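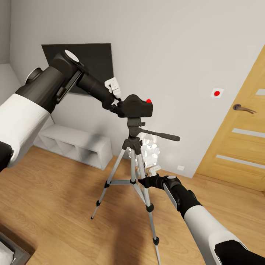

**Figure 4.** Bimanual tripod task in simulation. The left gripper is positioned just above the camera body and the right gripper is close to the upper section of the tripod legs.

### 5.3 Failure analysis: early release

We ran 800 simulated episodes of the tripod task with the Brukon controller. The most common fault was early release, in which the leg-side arm opened its gripper while the other arm was still applying a downward load to the camera. The tripod then pivoted on two feet and fell, usually toward the unloaded side. This occurred in 34 episodes.

Replaying the logs showed that the fault did not begin with the grasp. In all 34 cases the contact estimate for the right gripper dropped to zero for at least 8 control steps before the release command was sent. The legs are thin compared with the gripper pads, and a small rotation of the wrist was enough to break contact on one side. The state machine read this as a completed hold and moved on to the next phase.

Two factors made the fault worse. First, the pan handle acts as a lever – a light touch by the left forearm turns the head and shifts the load across the legs. Second, the release condition was checked for each arm separately, so the right arm had no information about the force applied by the left.

We changed the release rule so that both arms must report a low load for 10 consecutive steps. With this rule, early release fell to 8 episodes over a repeat of the same start states. The remaining cases all involved contact between the forearm and the pan handle, and the rule does not address these. A keep-out volume for the handle is discussed in Section 6.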